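Subject: [facilities-notices] Re: Condition of the large white table, and items left on it

Dear colleagues,

I write in reply to the message circulated to this list by Mr Brekke, the relevant portion of which is reproduced below. I have also received several enquiries off-list, and it seems preferable to answer them together.

> From: Arvid Brekke
> To: facilities-notices
> Subject: Condition of the large white table, and items left on it
>
> Dear all,
>
> Could Facilities please advise on the large white table in the Mesness Room? There is a long brownish line across the surface which I do not recall from before the July changeover. I am unable to say whether it is a crack or a stain. I tried a damp cloth without any result and did not wish to go further with a product that might dull the finish.
>
> I would also be grateful for a ruling on small articles left on the table. My unit has twice been asked to account for things that do not belong to us. Is there a form, and if so, where is it kept?
>
> Regards,
> Arvid Brekke
> Prereo Unit

With respect to the first matter, the table is recorded in the furniture register as item 186. It was acquired second-hand from the former Pastor Street office and has not been resurfaced while in our care. The register entry made at the time of transfer reads "top sound, matte, off-white" and makes no mention of a line of any kind. I have asked that the entry be amended.

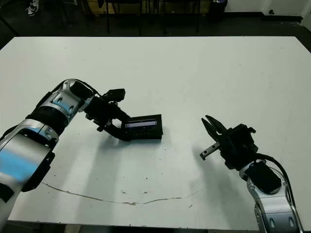

*Page last changed: Sep 4, 2023*

The line is long and thin, and follows a shallow, wavy course across the lower middle of the top. Members will appreciate that the photograph does not settle Mr Brekke's question. A crack and a stain call for different treatment, and the register will carry the wording "crack or stain, undetermined" until the surface has been examined by a person qualified to do so. Udiditz Joinery has been asked to attend and to provide a written opinion. Their call-out charge is $300, to be met from the general maintenance allocation and not from the budget of any unit using the room.

Three small dark specks may also be seen on the open part of the top. These have been noted separately. They should be left alone for the present, as scraping at them with a blade or a fingernail could mark the finish.

Until the joiner's opinion is received, the following arrangements apply:

- The table may continue to be used for ordinary work. It is not to be used for cutting, gluing or painting, with or without a mat.
- Please do not apply bleach, methylated spirits, abrasive cream or any filler to the line. A soft dry cloth is sufficient for dusting.
- Hot drinks are to be kept on the side bench.
- The table is not to be moved. Should a booking require a different layout, please write to me at least 2 working days beforehand.

On the second matter, there is a form. It is the Found Articles slip, and copies are kept in the tray beside the sign-in book. One slip is to be completed for each article, giving a plain description and the place where it was found. Where the purpose of an article is uncertain, please describe its appearance only. The black rectangular object with the light strip across its upper face, for instance, should be entered in those terms, and not as a "case" or a "display" unless the person completing the slip knows it to be one or the other. Any unit recognizing it as its own is invited to write to me.

Unclaimed articles are held for some 12 weeks, after which they are offered to the units in the order in which they appear on the room roster. Articles bearing a register number are exempt and are returned to the store.

I should add that no unit will be held responsible for the line on the strength of its booking dates. The table has had several homes in this building, and our records of its condition are not full enough to support a finding of that nature.

Corrections to the register entry may be sent to me directly, with a copy to Mr Brekke.

Yours sincerely,

Evaristo Robles
Facilities and Furnishings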